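Runner beans, then

I said at the end of my last post that I wasn't going to grow beans this year. Well. It's March, there are seed packets all over my kitchen windowsill and I've already fallen out with Mavis about string, so you can guess how long that lasted!
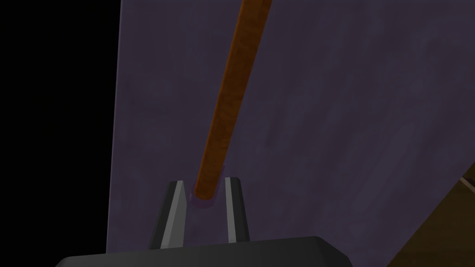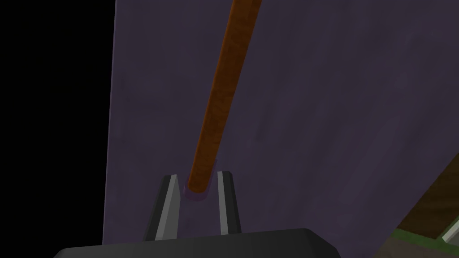 Beans were the first thing I ever grew, back when we had the tiny yard in Prelbridge with the wall that dripped. I was hopeless. I bought the seeds in June (far too late), stuck them all in one pot and wondered why they strangled each other. What I needed was something long and thin for them to go up, like that orange-brown wooden rod, only stuck in the ground and with a good few friends next to it. I used a broken mop handle and some wool. We got one meal out of it and I talked about that meal for a year.

These days I do it more or less properly. I start the seeds indoors in old yoghurt pots, 2 to a pot, and put them where the cat can't sit on them. Then out they go once I've stopped being scared of frost, which for me is a lot later than for Mavis Baptiste on the next plot. Mavis plants hers straight outside and says mine are spoiled. Hers always catch up, too -- very annoying.

The big argument is wigwam or row. My grandad was a row man and so is Koen, who has the plot by the gate and a proper frame he puts up every spring with Jelle helping (or standing there holding a mug). It does look smart. But I love a wigwam! You tie it at the top, you push the feet in, and even before anything's grown it looks as if you know what you're doing. Mine blew over last summer in that horrible windy week and I found it lying on the courgettes with all the flowers still on. I propped it back up with a spade and it carried on as if nothing had happened. Tough things, beans.

As for the string, Mavis says green and I say the hairy brown stuff, and that's all I'm going to say because she reads this.

Picking is where I always go wrong. You're meant to keep at it every couple of days, and I do, right up until we go away. Last year we had 6 days at my sister's and came back to beans as long as my forearm, and so stringy you could have tied up the wigwam with them. I sliced them anyway. The children ate around them very politely.

I'm going to try a dwarf sort in tubs by the back door as well this time, and I've got 30 seeds of a purple one that Kobe swapped me for some leeks. They go green when you cook them, apparently, which seems a bit of a swizz, but I'll still grow them for the look of it.

Right, the yoghurt pots need holes poking in them and somebody has walked off with my skewer. More when something comes up!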